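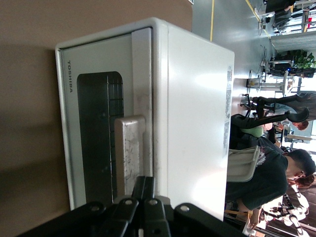
About Millberg Kitchen Reuse

Millberg takes in used countertop appliances and small kitchen goods, cleans them, checks them, and puts them back into use. We started with one shelf of toasters and a borrowed hand truck. We now keep over 200 items in stock at any time, and most of them leave as part of a starter kitchen for a household moving into a new apartment.

We are not a repair shop for the public. If your own oven has stopped heating, we can't fix it for you, but we may be able to take it for parts.

What we take

Toaster ovens are the largest part of our work. We also take microwaves, electric kettles, slow cookers, rice cookers, hand mixers and coffee makers. The brand doesn't matter much. What matters is that the rating label is still on the case and can be read, that the cord is whole, and that the door glass has no cracks. Scuffed handles and smudged doors are fine. Almost everything that has been used in a real kitchen has them.

We also take baskets, trays, mixing bowls, cutting boards and flatware. We don't take knives without a cover, nonstick pans with flaking coating, or anything with a gas connection.

How we clean and check

Every oven gets the same treatment. The rack and crumb tray come out and soak. The door is opened and closed slowly a few times to see whether the hinge drops or sticks, and the handle is checked for loose screws. The glass is cleaned with baking soda paste, left for an hour and wiped off. We don't use oven spray on countertop models because it gets into the controls and smells for weeks.

After that the oven goes on the test bench and runs empty at a medium setting with a separate thermometer on the rack. If it holds its temperature it gets a green tag. If it runs hot or cold by a steady amount we write the difference on a card and tape it to the top, and the price drops. Ovens that wander up and down are stripped for racks, knobs and feet. We keep 74 bins of these parts, sorted by maker and then by size, and the knob bins are always fuller than they should be.

The rest of the kitchen

A kitchen needs more than appliances, and people often forget the small things until the first evening. Our starter sets come in three sizes. The smallest has 7 pieces: an oven or microwave, a kettle, a saucepan, a mixing bowl, a cutting board, a set of flatware and a basket for bread or fruit.

The baskets have turned out to be the most requested item, so we are fussy about them. We look for a rim that is still wrapped all the way around and a base woven tightly enough that it doesn't sag.
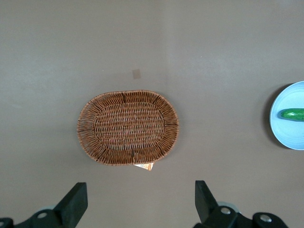 Loose strands get tucked back in or trimmed. Wicker is brushed dry first, wiped with a damp cloth and left out in the air for a day before it is packed. We never soak it. Painted baskets are kept separate, as we can't always tell what paint was used, and those are offered for mail or keys only.

Packing and delivery

Sets are packed in Brudix crates, which stack well and can be returned to us on the next trip. Ovens travel upright with the rack taken out and wrapped on its own — a loose rack will chip the inside of the glass on the first pothole. Deliveries within the county are handled by Barros, a two-van company that has worked with us since our second year. Outside the county you will need to arrange your own pickup.

Our space

We rent 2,000 square feet on the ground floor of the old Mandex building, with the loading door on the alley side. Parking is free in the back lot. Please don't leave items outside the door when we are closed. Rain gets under the awning, and we have to scrap whatever it reaches.

Drop-off is by appointment. Use the contact form, list what you have, and include the model number if you can find it. It is usually on the back or along the edge of a side panel. We reply within two working days.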